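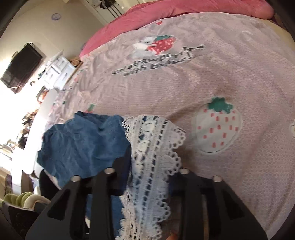
The emergency decree in Skusen took effect in July and moved civilian permit offices under the command of the regional garrison. Most outside reporting has dealt with the arrests in the capital, Nedton. Jovita Quezada has spent her time on the decree's annexes, which list the goods that can no longer leave a district without a military signature. Fuel and radio parts are on the list, and so is textile trim, down to the kind of white lace with scalloped edges and a row of small openings down the middle that gets sewn onto pillowcases. The annex runs to 463 entries.

Quezada is a lawyer and edits the Tapia bulletin, a monthly record of orders issued under the decree. She spoke by phone on 2020-12-13.

"The text of the decree is short," she said. "Article 4 says the garrison may regulate movement of goods for reasons of public order. The annex is where you find out what that means. It was published 15 days after the decree itself and only in the printed gazette."

Under the earlier rules, a small producer registered once a year with the municipal office. A shipment now needs a separate permit, valid for one crossing of a district line. The application is filed in person at the garrison, and the applicant must give the names of the buyer, the driver and everyone living at the sender's address.

That last requirement is the part Quezada considers most important. "A household list has nothing to do with a box of trim. It has a use in another kind of file. We have read charge sheets from the military court in Brukik where the address information matches the permit form line by line, including the spelling mistakes."

She was careful about how far the evidence goes. The bulletin has obtained 50 charge sheets from Brukik, and the match appears in part of them. She declined to give a share until a second reader has checked the set. The defense ministry has not answered the bulletin's written questions.

Asked whether the permits can be challenged, she said the decree removes review by the ordinary courts for the first 90 days after an order is issued. "After that you can file. But each permit refusal counts as a new order, so the period starts again every time you apply. If you stop applying in order to let it run out, the court can say you have no current interest in the case. We have one ruling that says exactly that."

Parliament has been suspended since the summer, but its legal affairs office still publishes opinions. One of these found that the annex should have been issued as a regulation, with a comment period. Quezada called the opinion correct and without effect. The office has no power to refer a case.

The decree was extended once, for a term of nearly six months. The extension order did not repeat the annex, and lawyers in Nedton disagree on whether the goods list is still in force. The garrisons continue to apply it.

"My reading is that it lapsed," Quezada said. "An annex to an order ends with the order unless the new one carries it over. I would argue that before a judge. At the moment I can't name the judge I would argue it to."

The next bulletin will cover the fee schedule for permits, which differs between districts and has not been published in the gazette.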